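Print this page | E-mail this to a friend

Monday
By Sumeya Kumsa

Lost things find a table at Staniforth hall

TESBY – The community hall on Staniforth Street has opened a room where people can come and look for the things they left behind. Until May, everything that was found in the building went in a cupboard under the stairs. The cupboard was locked, and the key was in the office, and the office is open only two mornings in the week. Many people asked one time and did not come back.

Now the items are moved to the small room beside the main entrance, the one that was used before for storing chairs. It is open each weekday from 9 a.m. until the building closes, and visitors don't need an appointment. They sign a book at the desk and go in.

Clive Dawber, the manager of the hall, said the change came after a full count of the cupboard in the spring. The staff listed 188 items. The oldest was a raincoat with a bus ticket in the pocket from six years before. Of all the items, 97 have gone back to their owners, most of them in the first two weeks after the list was put on the door.

"We had gloves, we had a lot of single gloves," Mr. Dawber said. "Also a trumpet mouthpiece, and one very good cooking pot that a lady told me she was missing since a wedding."

The hall is used by a dance school, two language classes, a choir and the Flullau parents' group, which meets there with small children. Mr. Dawber said that children's things are the most difficult, as they are rarely marked with a name. He asks parents to write a telephone number inside hats and on the labels of toys.

The cost of the new room was $900. This paid for paint, a better lamp and a set of open shelves from Nernico, a furniture shop in the town. The shelves are for clothing, bags and umbrellas, sorted by the month in which they were found. Small items are not kept on the shelves – they were falling behind them in the first week, and a pair of earrings was lost for a second time.

Small things go on the table, and the table is older than anything else in the room. It came from the former reading room upstairs and it has a dark brown top, still with a good shine, so light-colored items are easy to notice on it. A fuzzy teal plush object with a lumpy shape lies there near a small piece of metal, a small gray item and a little white rectangle that could be a phone or a remote control.

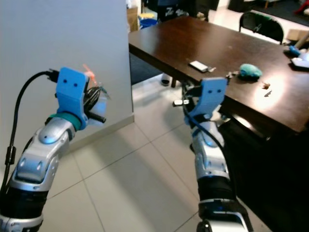 Items of value, such as rings, wallets and bank cards, are not put out. These stay in the office safe, and the owner must describe them before they are shown. For phones, the owner is asked to unlock the phone in front of a member of the staff.

Everything else is kept for three months. After this time, clothing in good condition goes to the winter coat collection in Tesby, and the rest is offered at the hall's yard sale. Glasses are kept longer, for one year.

People who can't come in person may call the front desk, extension 1612, and describe what they lost. Mr. Dawber asks callers to give the day and the room if they remember it.

Contact the newsroom | Copyright, all rights reserved | Back to top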